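Reading and Reviewing Genre Fiction
Week 6 handout: The series problem, or how to review book four

Bring this on Wednesday. Bring the book as well, please. Last term a good third of the room brought a strong memory of having once owned it.

We are still with the Skestenia novels, and by now you should have finished the second and be far enough into the third to have an opinion about the ferry. If you haven't reached the ferry, stop here and go and read. The rest of this handout spoils it without remorse.

1. What a sequel owes you

A first novel has to build a world and persuade you to stay in it. A fourth has a different job. The reader already lives there, knows where the cups are kept and is beginning to notice the damp. Sang Đào's first volume spends 30 pages on how the harbour tax at Vornari works, and we forgave her, as the tax collector turned out to be the murderer. By the third book the tax comes up again and we are entitled to ask what it is for.

Try sorting what you read into debts and gifts. A debt is something an earlier book promised: the missing sister, the sealed letter, whatever is wrong with the lighthouse. A gift is something you didn't know you wanted. Volume two pays two debts and gives us Karimi, the ship's cook, who has the best lines in the series and no plot at all until chapter 17.
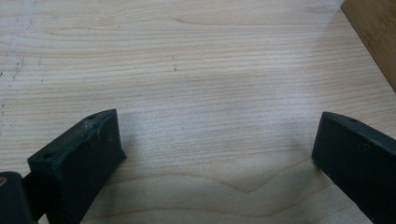
2. The recap, and other household chores

Every series writer has to remind you what happened last time. There are only so many ways of doing it, and most of them are painful.

The dinner party: two characters tell each other things they both know, with "as you remember" doing the heavy lifting.
The mirror: the hero looks into one and thinks about her scar, then about how she got it, then about the war.
The newcomer: someone ignorant is brought aboard and everything is explained to him. He usually dies once he is fully informed.
The cold start: no recap. You keep up or you drown.

Đào favours the newcomer in book two and the cold start in book three. Look at the opening page of each side by side. Which one would you hand to a friend who had read neither? I have changed my mind on this every year and will be unbearable about whichever view I hold on the day.

3. Spoilers

A review of book four spoils book one simply by listing who is still alive. Accept this. The house rule for this course is that you may give away anything in the earlier volumes and nothing past the halfway point of the one under review. Định Vũ's essay in the reader argues that a plot which can be spoiled wasn't worth much – a fine position, and one he holds while declining to reveal the ending of his own Nultville trilogy. 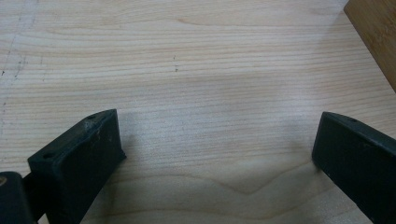

Gripper fingers over a pale wooden surface.

Read the Vũ before class. It's short and rude. Mark the paragraph where you think he stops meaning it.

4. Stars, scores and "damn good fun"

Enthusiasm is allowed. I say this every April, when the assignments come in so carefully balanced that I can't tell if anyone enjoyed anything. If you loved the book, say so early and then do the harder bit, which is saying what it did to you and on which page. "Gripping" tells me nothing. "I missed my stop at the part with the flooded archive" tells me a good deal.

The same goes for hatred – hate it with page numbers.

5. Exercise for Wednesday

Write a review of the third Skestenia book in 135 words. The title doesn't count towards the total; your name does, so those of you with middle names should choose wisely. It must make sense to someone who has never opened the series, and it may not contain the words "world-building", "romp" or "unputdownable".

Swap with a neighbour. Underline every sentence that would be equally true of a different book. Hand it back and try to stay friends.

Further reading: Vũ's essay, and the first two chapters of Nultville if you can bear the dialect. The glossary at the back has 2186 entries and is not examinable.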